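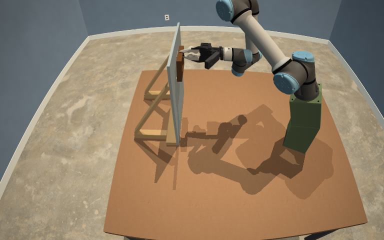
What is a simulated workcell in a home robot build?

It is a computer model of the arm, the bench and the parts to be handled, used to plan and rehearse movements before the real equipment is bolted down.

December
By Elsa Niskanen

Chambi is a tabletop robot project begun in a shared workshop by Jairo Rivadeneyra and Sheyla Villca. It consists of a single jointed arm with a two-fingered gripper, a pedestal mount, and an upright panel on a wooden stand. The project is developed first as a simulation and then built by its members with ordinary hand and power tools. The plans are kept in a shared folder named Rollness.

Layout

The arm stands on a pedestal at one side of the table and the panel stands opposite, with its working face toward the arm. This spacing was settled in the model.
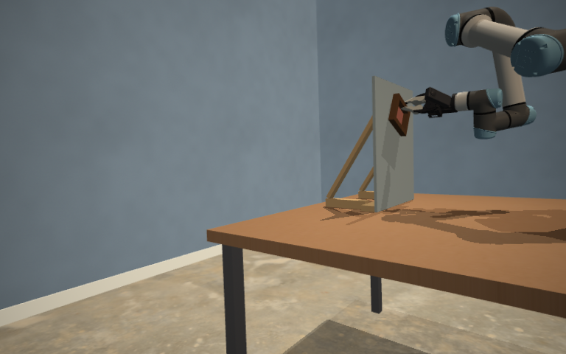 Early versions placed the panel closer to the pedestal, and the elbow had to fold sharply to bring the gripper level with the upper part of the face. Villca moved the stand back in small steps until the wrist could turn freely. The final layout is the 23rd saved version – the earlier ones remain in the folder, with notes on why each was dropped.

Panel and stand

The panel is held from behind by two diagonal braces, each meeting a horizontal foot. Aníbal Betancur drew up the stand so that it could be cut with a miter saw and put together with screws.
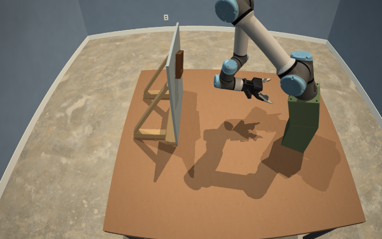 The feet extend only to the rear, leaving the table clear in front of the panel. Members building at home are advised to clamp both feet down before the arm is powered, and to check the panel with a square after each session.

Trial movements

Movements are written as short scripts and played back in the model. The current library holds 178 scripts, most of them by Ingvar Bisgaard. Each begins and ends with the gripper well away from the panel.

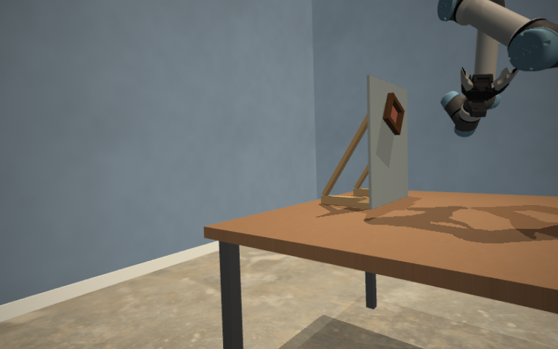
A script is passed to the workshop only after a second member has replayed it at reduced speed. Pedestal bolts are checked again at the start of every workshop session, and the results are entered in the log beside the main switch.

See also: Ondoveo (joint controller); Stakeck (parts list)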